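From: Iwona Witkowska
To: Flarkow freshwater keepers list
Date: 2020-04-27
Subject: Re: Corydoras laying but eggs turning white

Hi Man-sik, hi all,

Man-sik Geum wrote:
> My bronze corys have laid again on the front glass, third batch since
> winter. Same result as before. By the second morning most of the eggs
> are white and fuzzy, and the few that stay tan disappear. The tank is
> a community tank, with tetras and one bristlenose. I have left the
> eggs where they are each time. Water is from the tap and fairly hard.
> Should I be moving them, and if so when? Also, are white eggs always
> dead or do some of them come back?
>
> Man-sik

White eggs are dead and they don't come back. Most of them were never fertilized. The fuzz is fungus, and it starts on the dead ones and spreads to the good ones next to them, so the whole patch can go in a day or two if you leave it. The tan ones that disappear are being eaten. Tetras will do it, and so will the corys themselves once they have finished spawning.

I would move them. Wait a few hours after the last eggs go down, because they are very soft at first and tear easily. After that the shell firms up and you can roll them off the glass with a fingertip. Some people use a razor blade or an old plastic card. I have tried both and I lose fewer with the finger.

Put them in a small container with water from the same tank. Mine is a plastic tub hung inside the main tank so the temperature stays the same. Add an air stone on a slow bubble so that the water moves across the eggs but they don't tumble around. Spread them out if you can. Pick out any white ones morning and evening with a pipette.

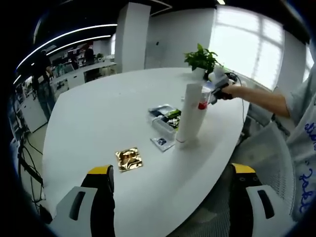

3 min read · 887 words

On the question of fungus treatment, opinions on this list have always been split. Gil-soo Oh uses methylene blue, just enough to tint the water, and changes it out once the eggs hatch. Kyu-ri Ra uses alder cones and nothing else. I used the blue for two years, then switched to cones when I ran out, and my hatch rate stayed about where it was. Removing the bad eggs seems to matter more than what you add.

They should hatch in four days or so at normal cory temperatures, sooner if it is warm. Don't feed right away. They live on the yolk sac for the first couple of days and any food will just foul the water. After that I give microworms, then newly hatched brine shrimp. Small amounts, and siphon out the leftovers.

Last June I kept a proper record for once. From 296 eggs over several spawns I raised more than 100 young to selling size. Most of the losses were unfertilized eggs in the first two batches, when I only had one male in the tank. Fadi Sabbagh gave me another two and the next batches were much better. So how many males do you have? If it is one male to several females, I would fix that before changing anything else.

Hard water may play some part but I wouldn't chase it. Bronze corys are not fussy, and the water here in Flarkow is hard too.

If you want microworms, I can bring a starter culture to the Sendirgate exchange whenever it is back on, or leave one at my door for you. You need oatmeal and a tub with a lid, with a few small holes in it. I also have spare sponge filters, the small size.

Let me know about the males.

Iwona

--
Flarkow freshwater keepers list
To leave the list, send a blank message with "leave" in the subject line.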